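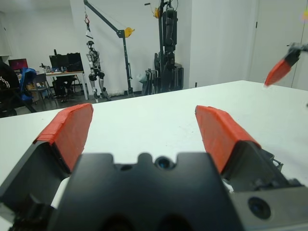

2 min read

Orange-red

Orange-red is the family of colors lying between orange and red, a stretch of the spectrum that paint makers have divided into far more names than the eye has use for. Vermilion, cinnabar, coral, tomato, persimmon and flame all belong to it, along with a good many shades named after sunsets by people in marketing.

Name

English was slow to name the area. Before the fruit gave its name to the color, things now called orange were usually called red or yellow-red, and redheads and robin redbreasts have kept the older label without complaint. The compound "orange-red" came later and has the charm of a parts list. Web designers know a fixed version of it, OrangeRed, as one of the named colors in CSS, where it sits at full red, a little over a quarter green and no blue.

Pigments

The classic orange-red pigment was vermilion, a mercury sulfide prized by painters and scribes in both Europe and China. It was costly, poisonous and sometimes turned black in the light, and it stayed in fashion for centuries. Red lead was cheaper and had most of the same faults. Cadmium pigments largely took over in the twentieth century, and many of them have since been replaced by organic pigments whose names only a chemist could love.

The Kendby chart

The trade paint chart issued by Kendby lists 757 colors, of which 26 are orange-reds. Griet Jansen, who revised the chart, complained in her notes that customers could reliably tell apart "perhaps five, on a good morning." The other shades stayed in print. Her rival Julián Rivas, working for Edlow, cut his own range to a single orange-red called Number 40 and was then asked, for the rest of his career, whether it came any lighter.

Use

Orange-red stands out well against sea, snow and gray concrete, so it turns up on life rafts, traffic cones and the handles of tools that people tend to put down and lose. In food it suggests paprika, smoked salmon or cheese that has been helped along. In clothing it is said to suit everyone, a claim made mostly by those selling it.

Dispute

Whether orange-red and red-orange are the same color remains unsettled. Olga Lozano holds that the second word names the main color and the first merely leans on it. Crayon owners have tended to sort the matter out by wearing one of them down first.

See also: Coral (color), Red lead, Scarlet, Vermilion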